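Mitlow Parts Sorter: Can It Put the Screws Away Yet?
Reviewed by Afiq Ong

Mitlow says its bench arm will tidy a small shop while you get on with the real work. At $700 before the Zelberg fingers, I wanted to see it deal with the dullest chore I have, putting loose hardware back in drawers.

Picking up was fine. Long bolts, short bolts, even washers if they weren't lying flat. Then it has to open a drawer, and the clear plastic gives it fits. 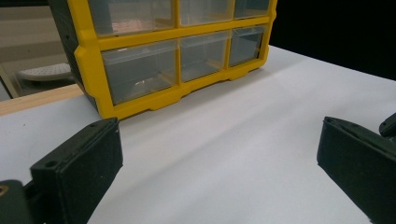

The gripper facing the yellow organizer with its see-through drawers.

I gave it 133 parts in August and left it alone for the afternoon. It put away 2 trays' worth and jammed on a drawer it had pulled out crooked. My shop partner Amirul Rondonuwu did the same pile by hand before his coffee got cold.

The software is decent and setup took one evening. But I stood over it for most of the test, and a helper I have to watch isn't saving me anything. Mitlow promises better drawer handling in the next update. I'll try it again then, with the same parts.

Rating: 2 out of 5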